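Zirkon finger set, wrist-camera gripper

Replacement fingers for the Zirkon two-finger gripper, matte black, sold as a left and right pair. They spend their working lives around crockery, and crockery always wins on looks.

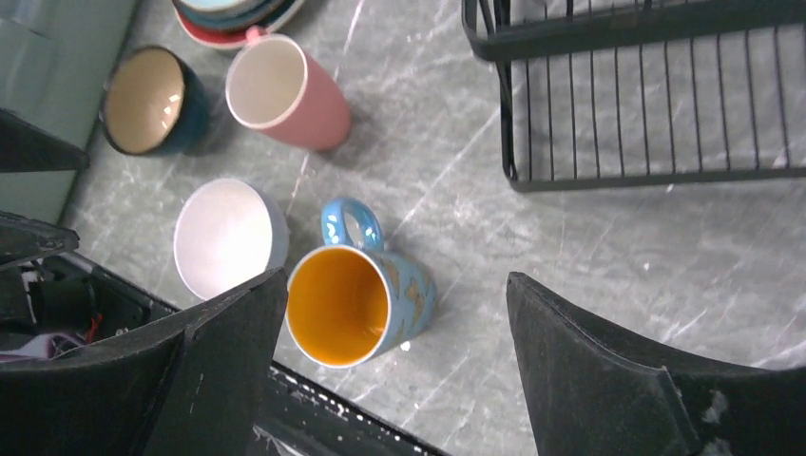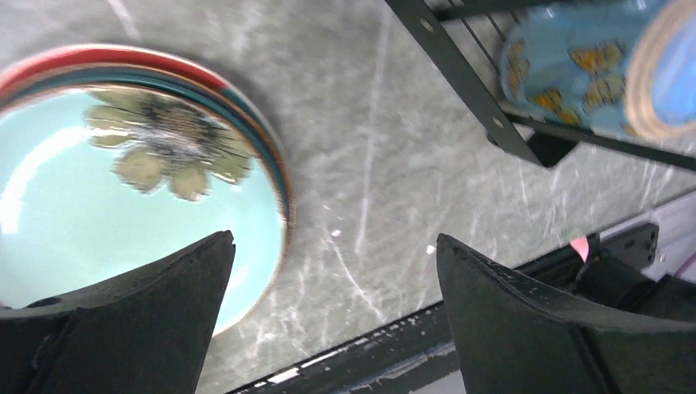

Change both fingers together, even if only one looks tired. Mixing old with new gives you a grip that favors one side, and a mug will find that side. Power down, support the base bar, swap the pair, then run the close-and-zero routine twice.

Scuffs on the faces are cosmetic. A chipped tip is a spare part.

Service check: every 2,000 grips
Tip inspection: every 490 grips, or after any noise you'd rather not explain
Wipe down: dry cloth, no dish soap, however tempting

Price per pair: $56
Fitting questions: Rhydian Kemeys, Proltero parts desk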